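## 3. Variation in the Mavbridge tellings

### 3.1 The corpus

The tales examined in this section come from the Mavbridge collection, which holds 486 texts taken down in the river parishes and the hill farms to the north. Of these, 207 belong to the broad group in which a young person is sent from home and must complete work set by a stranger before returning. We set aside versions that break off before the second task, as well as those copied from printed chapbooks, and were left with 129 texts. All were read in the original notebooks. Where a fair copy differed from the notebook, the notebook was followed.

The group has usually been treated as a single tale with loose local forms. Our reading does not support this. The Plelamon versions, which make up the larger share, open with a death in the household and a division of goods. The Goraden versions open with a debt. The two openings lead to different kinds of task: in Plelamon the heroine must restore something spoiled (spilled grain, a torn coat, a fouled well), while in Goraden she must make something new out of very little.

### 3.2 The garment task

Among the tasks of restoration, the mending of a garment is the most stable. It keeps its place as the second of three tasks even in versions where the first and third have changed places or been lost. The stranger hands over a coat, or less often a pair of breeches, and asks that it be closed before morning so that no opening can be found. The heroine is given no thread. Help comes from a bird, a dead mother, or an old woman met earlier on the road.

Modern retellings keep the task but change the fastening. Ties and hooks give way to buttons, and in the latest recordings to the zipper (Figure 3). The change has little effect on the plot, although it removes the need for thread and with it, in several versions, the helper who brings it.
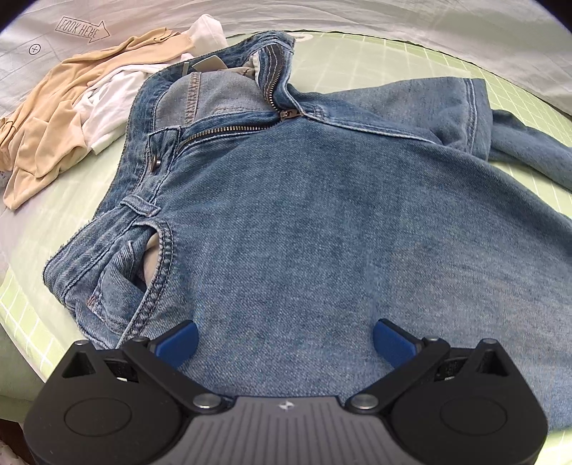
**Figure 3.** Blue denim jeans with the zipper open, on a cutting mat.

Tamiru objected, on reading an earlier draft of this section, that the loss of the helper should not be laid to the fastening at all, and that "the old woman goes missing from the hill tellings long before anyone there would have changed a button." The point is a fair one. Among the Goraden texts the helper is already faint in the oldest notebooks, where she speaks a single line and is not seen again. We have therefore limited the claim to the Plelamon versions, in which she remains a full figure until the change of fastening takes place.

### 3.3 The closing formula

The end of the tale shows less agreement. In 110 of the texts the heroine returns home and is known by some mark or object she carries. In the others she stays with the stranger, who is then shown to be kin, or the telling ends at the completion of the third task with no return. This last form was once thought to be a fault of memory. It appears too often, and in the mouths of tellers too sure of their material, for that view to stand.

Tellers who used the short ending also tended to close with a spoken formula in place of an event. The commonest of these, "the door was shut and I was on this side of it," occurs in both districts. It is given in the present tense in Goraden and in the past in Plelamon. Whether the formula came in to cover a lost ending, or whether its presence made a longer ending unnecessary, cannot be settled from the notebooks alone. The question is taken up again in Section 5, where the August recordings are compared with the written texts.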